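Why Does a Cube Have 6 Sides? (And Other Things to Know About Dice)

Hi, it's Telma again! Last time we talked about circles, and a reader named Benjamín wrote in to ask me about his favorite shape, the cube. Good pick, Benjamín. I love cubes so much that I keep one in my coat pocket.

Let's start with a square. You know squares: four sides, all the same length, with a nice sharp corner at each end. A square is flat, so you can draw one on paper, but you can't pick it up. Now imagine gluing squares together edge to edge until they close up into a little box with no gaps. How many squares do you need? Six! Each one is called a face. Go find a box of tissues or a sugar cube and touch every face with your finger. (Don't forget the one underneath. I always forget the one underneath.)

The lines where 2 faces meet are called edges, and a cube has twelve of them. The pointy bits are called corners, or vertices if you want to sound fancy at dinner. There are eight of those.

So why do so many games use cubes for dice? Because every face of a cube is exactly the same size and shape, so when you roll it, no face gets a better chance than the others. Try rolling a shoebox some time. It almost never lands on its small end! That would make a terrible die.

People have been rolling dice for thousands of years. Some of the oldest ones were made from the ankle bones of sheep, which have four long sides and are a bit lumpy. When I was nine, my grandmother Nélida took me to a museum in Cáceres and I stood at the dice case so long that she went off for a coffee and came back.

One more secret. On most dice, the numbers on opposite faces add up to seven. One is across from six, two is across from five, and three is across from four. Go check!

Now look at a cube from straight above. It mostly looks like a plain square, doesn't it? Your eyes only get the top, and the other faces hide.
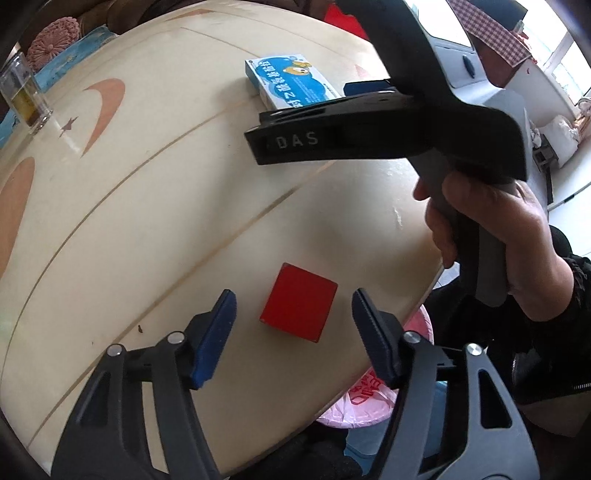 A red cube from almost straight above. How many faces are hiding underneath?

Want to make your own? Draw six squares in the shape of a cross on stiff paper: four in a column, then one on each side of the second square. Cut it out with a grown-up nearby, fold along the lines and tape it shut. A flat pattern like that is called a net, and there are eleven different nets that fold into a cube. I found nine by myself and then had to ask my friend Abelardo for the last 2.

See how many you can find, and save me a sugar cube!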